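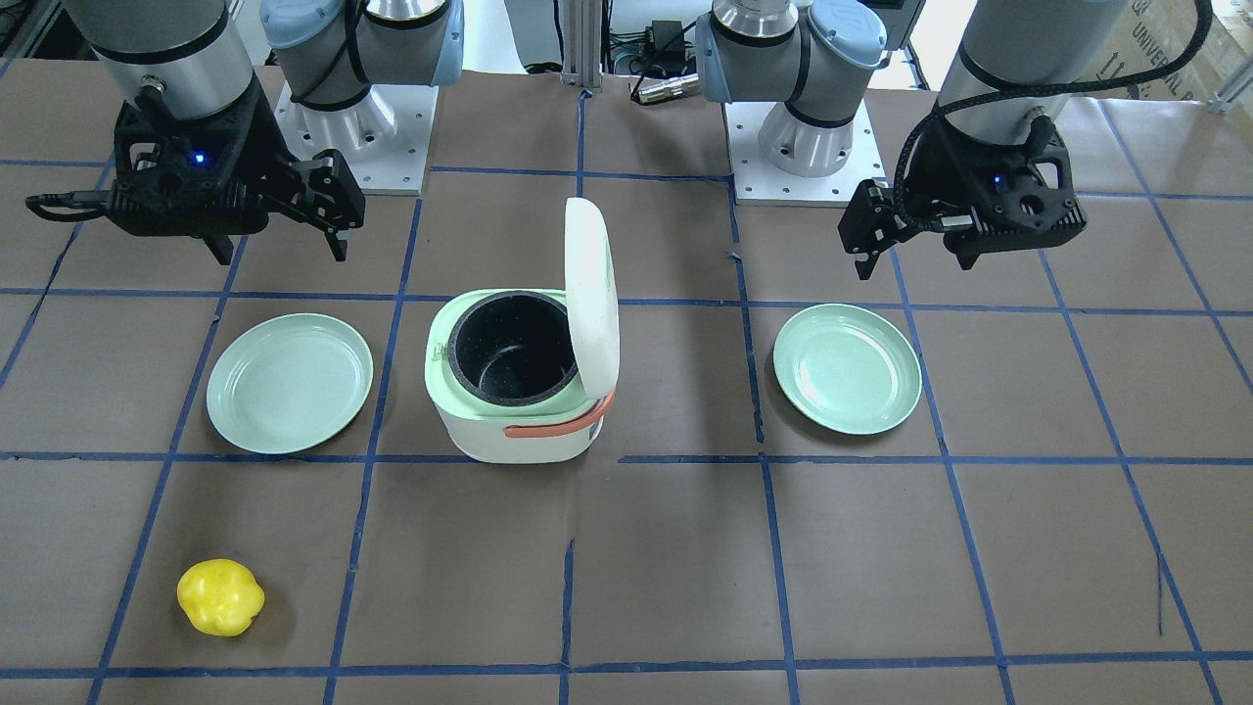
One reader wrote in to say that Plendari would have won on Saturday's form or any other if they had kept a second striker on the field, and that I was too easy on the coach in my last post. I don't agree, but it's a fair point and a few people at the ground were saying the same.

5 min read

Kunmont 2, Plendari 1. The crowd was given as 1841, well up on the 1121 who came to the last home game in August. The weather helped, and so did the free entry for under-12s.

Plendari had the better of the first half. They scored from a corner that should have been cleared twice, and our left side looked slow all the way to the break. I thought we were lucky to go in only one down.

The change came when we moved to three in midfield. We stopped giving the ball away and started winning it back near their box. The equalizer was a tap-in after their keeper dropped a cross. Then in minute 72 they took off a forward and put on a defender, and that is the move my reader is angry about. From then on they had no one to hit long - every clearance came straight back. Our winner was a header from a free kick.

Would two up front have saved them? I doubt it. Their midfield was tired by then and the goal came from a set piece. An extra striker doesn't help much if the ball never gets past halfway.

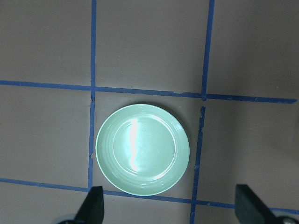

What's next

We go to Briem for the next one. They have let in 5 goals in two games, but both were away, and their home field is narrow and bumpy. I'd keep the same back four and start with the three in midfield. Our right back was limping at the end and I haven't seen any news on him.

The supporters' bus leaves at 9:30 a.m. from the north lot. Seats were still open when I checked last night.

Recent posts
Grana away: a long drive for a 0-0
Who plays in goal this season?
New seats behind the north end
Preseason notes, part two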